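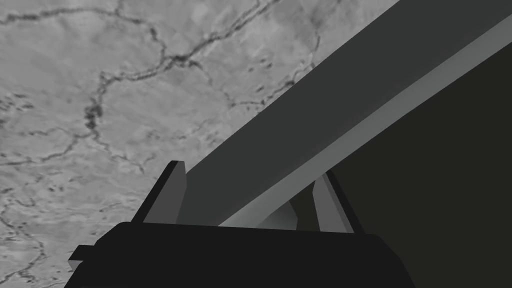
2 min read

I have been learning the piano for a bit over a year now, as an adult, and the thing that has slowed me down most is key signatures. My fingers were fine. I just kept forgetting which notes were sharp by the time I reached the second line.

For a long while I used an app called Flulla. It shows you a key signature and you tap the name. I got quick at it, but it didn't help much at the keyboard, where knowing that a piece is in A major is no use if you still play a plain G in bar 6.

So in December I stopped using it and went back to scales on paper. My book is the Jafri one, second edition, with the spiral binding. Page 37 has all the major scales written out with no key signature, each sharp or flat put in front of its note. I copied out one scale a day by hand, then played it slowly, saying the note names out loud. Right hand first, then left. I left both hands together until the week after.

The order of sharps is F, C, G, D, A, E, B. The flats are the same list backwards. I had read that many times before, but writing it out was what made it stick. The last sharp in the signature is always one semitone below the name of the major key, so if the last one is D sharp, you are in E major.

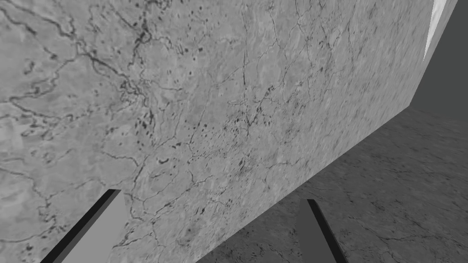

Do you need to learn the minor scales separately?

Each minor key shares its signature with a major one, three semitones higher, so you already know the sharps and flats. What you do need to practise is the raised seventh in the harmonic minor, as it isn't in the signature and has to be written in each time.

I'm on the minors now, 30 minutes most evenings, on the Enby keyboard with the volume down. The weighted keys are a bit stiff at the top end but it stays in tune, unlike the old upright at the hall in Oltach.

C sharp minor is still giving me trouble, mainly the B sharp. I keep reading it as B and playing the wrong key. I'll stay on that one for another week and then start on F minor.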